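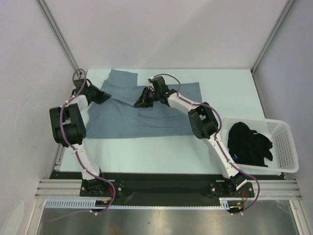
펼쳐 놓은 청회색 상의와 오른쪽의 흰색 타공 바구니. 바구니 안은 검은색 의류.

Plurnar 하늘색 상의, Rallcombe 플라스틱 바구니 사용 후기
작성: 황경태
2018년 10월 13일

같은 날 주문한 제품 둘을 묶어 적는다. 하나는 Plurnar의 하늘색 상의이고, 다른 하나는 Rallcombe의 흰색 플라스틱 바구니다. 상의는 세탁과 접기를 되풀이하며 원단과 봉제 상태를 확인했고, 바구니는 세탁 전후의 옷을 담아 두는 용도로 썼다. 착용감은 평가 대상에서 뺐다. 체형에 따라 결과가 달라지고, 이 제품을 찾는 사람 대부분은 관리가 쉬운지를 먼저 묻기 때문이다.

사용 조건
세탁은 드럼 세탁기 표준 코스, 찬물, 중성세제로 5회 진행했다. 탈수는 1,000rpm으로 고정했다. 건조기는 쓰지 않고 실내에서 옷걸이에 걸어 말렸다. 다림질은 마지막 세탁 뒤에 한 번만 했고, 그 전까지는 손으로 펴서 접는 데 그쳤다. 섬유유연제는 넣지 않았다. 처음에는 비교용으로 Vakska의 비슷한 색 셔츠를 같이 돌리려 했으나 치수 체계가 달라 수치를 나란히 놓기 어려웠고, 아래에는 차이가 뚜렷했던 항목만 인용한다.

원단
표면은 무광이고 매끈하다. 촉감은 면에 가깝다. 가까이에서 보면 옅은 직조 무늬가 드러나지만 일반적인 거리에서는 단색으로 읽힌다. 색은 조명의 영향을 많이 받는다. 밝은 곳에서는 하늘색, 접혀서 그늘이 지는 부분은 회색이 상당히 섞인 파란색이 된다. 제품 페이지의 사진은 채도가 실물보다 높다. 하늘색을 기대하고 산다면 회색 쪽으로 조금 낮춰 잡는 편이 맞다.

두께는 중간보다 얇은 쪽이다. 평평한 면에 펼치면 손바닥으로 두어 번 쓸어 주는 정도로 모양이 잡히고, 옅은 주름은 남는다. 한 지점을 잡고 들면 그 점을 향해 사선으로 당김 주름이 생긴다. 신축성이 거의 없는 평직물에서 흔히 나타나는 거동이며 내려놓으면 대부분 풀린다. 다만 꽉 쥔 자리는 다림질 없이 완전히 펴지지 않았다.

봉제
평가에서 가장 비중을 둔 항목이다. 세로 솔기는 바탕보다 어두운 실로 나란히 두 줄을 박았다. 두 줄의 간격은 고른 편이고, 힘을 주어 당겨도 한쪽만 우는 일이 없었다. 밑단은 접어서 한 줄로 박았다. 세로 솔기와 밑단이 만나는 지점은 원단이 여러 겹 겹쳐 손으로 집으면 다른 곳보다 단단하게 뭉친다.
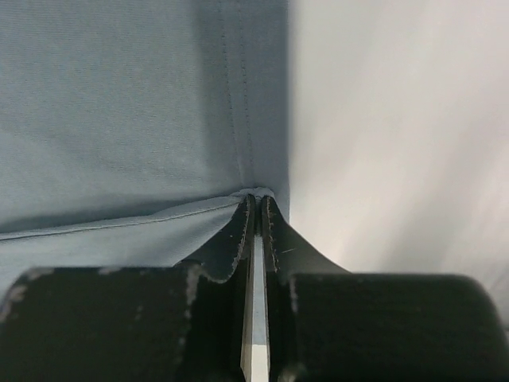 세로 솔기의 두 줄 박음질과 밑단의 한 줄 박음질이 한 점으로 모인 상태.

이 겹침 부위는 장단점이 분명하다. 옷을 들어 올리거나 널 때 잡는 위치로 쓰기에 좋고, 당겨도 박음질이 벌어지지 않았다. 반면 접어서 쌓을 때는 이 부분만 도톰해져 위에 올린 옷이 그쪽으로 기운다. 여러 벌을 쌓는다면 한 벌씩 방향을 바꾸어 놓아야 높이가 맞는다. Vakska 셔츠는 같은 부위의 겹침을 얇게 처리해 이 문제가 적었으나, 셋째 세탁에서 실 끝이 풀려 나왔다. 내구성과 적층성 가운데 무엇을 우선할지의 문제로 본다.

실 색이 바탕보다 어두운 점은 취향을 탄다. 멀리서는 눈에 띄지 않고, 가까이에서는 박음질 선이 또렷하다. 접는 입장에서는 선이 기준 역할을 하므로 좌우를 맞추기가 쉬웠다. 민무늬 원단에 같은 색 실을 쓴 옷은 펼쳐 놓았을 때 솔기가 어디를 지나는지 찾는 데 시간이 걸린다.

보풀과 먼지
마지막 세탁까지 보풀은 생기지 않았다. 먼지는 별개다. 밝은 색의 잔섬유가 표면에 드문드문 붙고, 원단 색이 옅어 정면에서는 잘 보이지 않다가 각도를 바꾸면 드러난다. 점착 롤러로 한 번 밀면 제거된다. 어두운 옷과 함께 보관할 때는 잔섬유가 옮겨 갈 수 있으니 나누어 담는 것을 권한다.

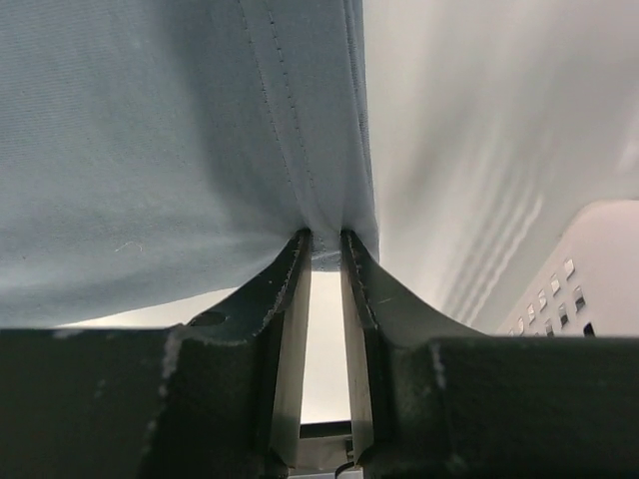

원단 아래쪽에서 본 모습. 접어 박은 단을 따라 어두운 실이 두 줄로 지나간다.

접기
평평한 면에 펼치고 밑단을 직선으로 맞춘 뒤 양옆을 안으로 접는 순서가 가장 안정적이었다. 밑단 선이 곧게 나와 있어 기준선으로 쓸 만하다. 모서리를 얕게 집으면 원단이 미끄러지므로 솔기를 포함해 깊게 잡는 것이 좋다. 집은 자리에는 잔주름이 모이지만 접은 뒤 눌러 두면 눈에 거슬리지 않는 수준으로 줄어든다. 몸판을 길이 방향으로 접을 때는 중간을 받쳐 주지 않으면 아래쪽 단이 완만하게 처지고, 그대로 내려놓으면 접힌 선이 휜다. 민경화 씨에게 같은 옷을 설명 없이 맡겨 보았더니 역시 밑단부터 맞추었고 결과물의 폭도 비슷했다.

바구니
Rallcombe 바구니는 흰색 플라스틱이고 옆면에 작은 구멍이 줄지어 있다. 표기 용량은 22리터, 구입가는 3,000원이다. 얇은 상의 위주라면 하루치 세탁물을 담기에 충분하고, 두꺼운 겉옷을 넣으면 금방 찬다. 작업면 위에 올려 두고 한쪽에서 옷을 꺼내 펼치는 방식으로 쓰면 동선이 짧다.

구멍은 작아서 얇은 천이 끼어 빠져나오는 일은 없었다. 통기 효과는 따로 측정하지 않았다. 덜 마른 옷을 뭉쳐 넣고 하룻밤 둔 경우 바깥쪽은 말랐으나 안쪽에는 습기가 남았으므로, 건조 용도로 기대할 물건은 아니다. 바닥에 미끄럼 방지 처리가 없어 매끈한 상판에서는 한 손으로 옷을 꺼낼 때 조금씩 밀린다. 흰색이라 어두운 옷을 담으면 내용물 구분이 빠르고, 그만큼 안쪽에 붙은 검은 잔섬유도 잘 보인다. 물로 헹구면 떨어진다.

이전에 쓰던 Wainwright 제품은 테두리가 두꺼워 들기 편했지만 같은 자리를 더 넓게 차지했다. 상판에 올려놓고 쓸 목적이면 Rallcombe 쪽이 낫고, 가득 채워 층계를 오르내린다면 Wainwright 쪽이 손이 덜 아프다.

평가
Plurnar 상의: 봉제 양호, 원단 보통 이상, 색상 표기 정확도는 미흡. 재구매 의사 있음. 다음에는 한 단계 짙은 색을 고를 예정이다.
Rallcombe 바구니: 가격 대비 양호. 바닥에 고무 패드를 따로 붙여 계속 사용 중이며, 패드를 붙인 뒤의 밀림 정도는 한 달쯤 더 써 보고 추가하겠다.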